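Flukeo 浅格大桌垫，用了一阵子来交作业
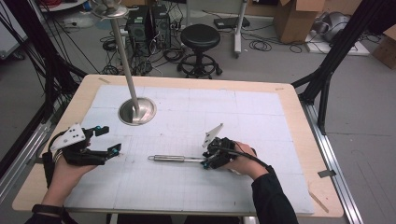

Skendcombe 手作社 · 器材角

154 块，到手，铺上，先夸一句：大！我之前买过一张别家的小垫子，胳膊肘永远有一半在外面，东西稍微一推就滑到垫子边上去了。换成这张以后整个人都舒展了，左手右手各干各的，左上方还能立一根高高的金属杆子，互不打架。

说说格子吧，我下单前最纠结的就是这个。网店图上那个蓝，看着像小学作业本，我真怕铺开以后眼花。实物淡得很，浅浅的蓝线，站远一点差不多就是一张白垫子，低头干活时又刚好看得见。我喜欢！但 Dorin Bogdan 不喜欢，他嫌太淡，晚上灯一暗他就找不着线了，念叨了好几次要退。我们俩各执一词，最后垫子还是留下了（因为是我付的钱，哈哈）。

白底是真的好用。银色的小东西放上去一眼就能找到，以前直接搁在浅色木桌面上，我能摸半天。那种带圆底座的立杆放着也好看，亮亮的底盘配白底，莫名有点像商店橱窗。重一点的东西我一般会抬起来再挪，不拖，拖的话垫子会跟着跑，这点要扣分。

跑位这事多说两句。说明书里写着“自然服帖”，我这张可没那么听话，刚拆开时卷着边，反着卷了一夜才好些。后来我翻出一卷浅褐色胶带，先在桌角试着贴了几条，撕下来没留什么印子，心里就踏实了。建议大家也先在不起眼的地方试试，胶带和胶带差别挺大的，我用过一种 Inlow 的，撕的时候那个声音听得我牙酸。

脏不脏？脏。白的嘛。第19天我洒了半杯茶，赶紧擦，擦完还剩一圈很淡的黄，凑近了看得出来。铅笔印倒是好擦，橡皮轻轻带过去就行。记号笔我没敢试，哪位勇士试了请在下面留言！

有人问跟 Ilie 那款比怎么样。我只在 Safta Sima 家里用过一个下午，那款格子颜色深，看着利落，可是尺寸小一圈，还贵出一截。如果你主要是量东西、对着线裁东西，可能深色格子更顺手；像我这样两只手都要铺开、桌上又总摆着一堆的，还是选这张。

味道方面，刚拆封有一点，晾了两天就闻不到了。包装是个长纸筒，筒我没舍得扔，拿来收旧海报了，正好。

打分的话，五分给四分，扣的那一分是卷边和打滑各一半。要是哪天出个背面防滑的版本，我大概还会再掏一次钱，然后把这张给 Dorin 拿去铺他自己那张桌子，反正他嘴上嫌弃，用得比我还勤。

2018年5月15日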